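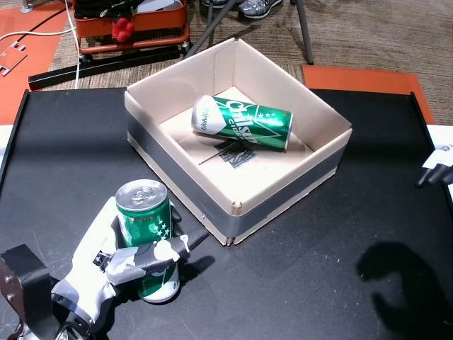 Trying to braise a 42 oz pork shoulder in lemon-lime soda and the liquid will not reduce properly. The recipe came from the Tremico cookbook and calls for two cans of soda, soy sauce, garlic and ginger, covered at 300 F until tender, then uncovered on the stovetop to make a glaze. I used Chilsung Cider, the tall green can with the white stars, in place of the brand in the book. The meat is fine. The sauce was still thin after 36 minutes at a simmer, and by the time it coated a spoon it was too salty to eat. Pot is a 5 quart Nernska enameled Dutch oven. Is this a sugar problem, a pot problem or a salt problem?
Mizanur Bhuiyan
Posted May 9, 2025

Wilma Forsyth
Salt problem, made worse by the pot. Salt does not leave with the steam. If you reduce the liquid to a third of its volume, the salt concentration triples. Do this:
Cut the soy sauce in the braise by half.
When the pork is done, take it out and let the liquid stand until the fat rises. Skim it. A fat layer slows evaporation.
Move the liquid to a wide skillet, 12 inches if you have one. A deep 5 quart pot has little surface area for the volume.
Boil hard, not at a simmer. Stir for the last few minutes, as the sugar will catch once the bubbles get large and slow.
Taste, then add the rest of the soy if it needs it.
Check the label on your can for sugar per serving and compare it with what the book used. Cans are not all one size either, so measure the soda in cups. Diet soda will not glaze at all.

guerreiro_kitchen
I just use cornstarch. 1 tbsp in cold water, stir it in, done. Never had a problem.

vinlow209
Cornstarch works but it goes cloudy and you lose the shine. Also check your soy sauce. Regular and low sodium are very different once boiled down. I braise mine covered, then give it 90 minutes with the lid cracked, so there is less left to reduce at the end. Pull the pork when it hits 195 F inside. No idea about the cookbook, don't own it.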